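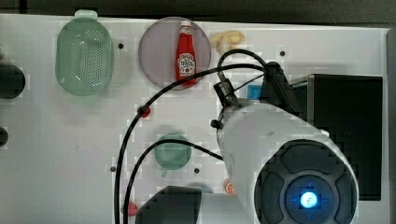
Tula bench, ketchup on the plate, colander top left.

**December 10, 2022** — Larkuvura log, cable snag

Okay, so the snag fault is back. I was running the toaster oven task on Tula and got a protective stop on run 11, wrist joint, force limit. The black cables off the gripper had too much slack again and one caught on the way round (I think! I was looking at the screen, so don't quote me). Log code 951, same as the ones we had in April.

Ifor Ifans reckons it's the wrist turning the long way to reach the door handle, and I'm half with him.

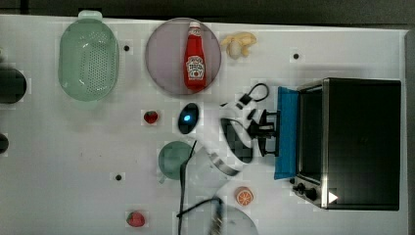
The door is the worst bit for it, because the planner doesn't know the cables exist. Banosix only checks the arm links and the gripper. I cut speed to 33 percent and got 6 clean runs, then another stop — so slower helps but it's no fix. No damage that I could find, and I checked the connectors twice.

Also, hands off the table until the arm is in hold, please. I reached in for the bowl too early and gave myself a fright.

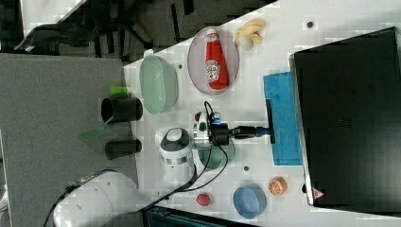
## To do

- Shorten the wrist loop, ask Vaughan for softer clips
- Cap wrist rotation in the Banosix config
- Rerun the door task at full speed, with Ifor on the e-stop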